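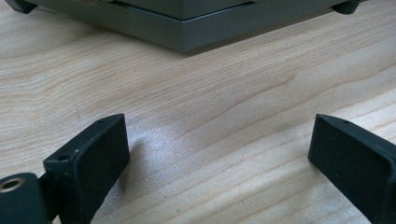

Jesholm Water Loss Reduction: Interim Progress Report
Period ending August
Prepared by the Network Operations Unit, Jesholm

1. Status

Work under the grant is on schedule in the northern zone and behind schedule in the Stornau zone. Spending is within the approved budget lines. No change to the total award is requested. A change to the timing of the final drawdown is requested in section 5.

2. Metering

The program covers 1,679 service connections. At the end of the period 1,374 had been fitted with new meters and entered in the billing register. The remaining connections fall into two groups: properties where the stop valve has seized and must be replaced before the meter can be fitted, and properties in Stornau where the service line runs under a shared yard and access has to be agreed with more than one owner.

Meter readings are collected monthly and loaded into the Numora billing package. The first two monthly loads contained duplicate account numbers carried over from the old register. These were corrected by hand. The import now rejects duplicates and writes them to a separate list, which the billing office clears before invoices are issued.

3. Leak detection and repair

The acoustic survey of the northern zone is complete. Twelve leaks were confirmed on the distribution mains and all have been repaired. Most were at joints in the older cast iron sections. Two were on hydrant branches that did not appear on the network drawings, and the drawings have been updated.

Night flow into the northern zone fell after the repairs. A figure will be given in the final report, when three full months of post-repair data are available. The current series is affected by a pressure test in the second month and should not be used for comparison.

The Stornau survey has not started. The contractor, Ehlers, was to begin in June but was held back by the road works on the main approach. Mobilization is now planned for October.

4. Mains replacement

Some 400 meters of main have been replaced along the harbor road in polyethylene pipe. Pressure testing and disinfection are finished and the section is in service. Permanent surfacing has been laid on the carriageway. The sidewalk still has a temporary surface, and the town has asked that it be made good before the first frost.

The old main was left in the ground and capped at both ends. One private connection was found still attached to it during the shutdown and was transferred the same evening.

5. Issues and requests

a) The Stornau delay moves the end of field work from November to January. We request that the final drawdown be moved to February to match.

b) Valve replacements were budgeted as an allowance. The allowance is nearly used. We propose to cover the rest from the unspent traffic management line and ask for written agreement to this.

c) The pressure logger at the upper reservoir lost nine days of data following a battery fault. The unit has been replaced under warranty.

6. Next period

Complete the outstanding meter installations in the northern zone. Begin the Stornau survey. Finish the sidewalk on the harbor road. Submit the draft water balance in the format set out in the grant agreement.

Related documents
Jesholm Water Loss Reduction: Inception Report
Metering Procedure and Access Notice
Harbor Road Main: Completion Certificate
Stornau Zone: Revised Work Schedule

Contact | Copyright Jesholm Network Operations Unit | Back to top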